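Towel table is back at Trarnton hall

I popped into the hall at Trarnton on my way home and the towel table is up and running again for September, so here's a quick update for anyone who missed the notice by the door.

If you're new round here, the idea is dead simple. You bring in clean bath and hand towels you no longer need, we fold them, and they go off in boxes to the night shelter at Skistel. Last winter the shelter got through 449 of them, which I found hard to believe until I saw how quickly the boxes went out! This time they've asked for 200 before the clocks go back, and there are 58 folded and ready to go already – not bad for the first couple of sessions.

Bit-na Ma is showing people how to fold, and I had a go myself (badly, to start with). You fold the long sides in first, then halve it and halve it again, and smooth it flat with your forearm so the edges sit on top of each other. Hers come out like something from a hotel. Mine looked more like a pasty, but I got the hang of it after five or six and then I didn't want to stop. Stripes are a good thing to learn on, by the way, as you can tell straight away if you've gone wonky.

Hand towels and bath towels are both fine, and a bit of fading doesn't matter. Please don't bring bath mats or anything with holes – Skistel can't use them and we end up having to take them to the tip. Flannels are welcome too if you can tie them up in a bundle.

Sessions run from 5 until half past seven in the back room, and the kettle is on. If you can't get there, Lim the dry cleaner's on Jovwood Road will take bags over the counter during shop hours. Just put "towels" on the bag so it doesn't get mixed up with the cleaning.

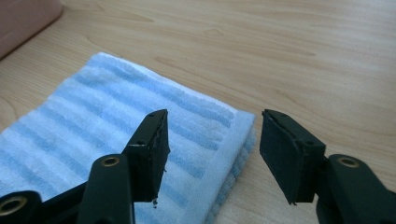
A blue and white striped towel, folded, on the table.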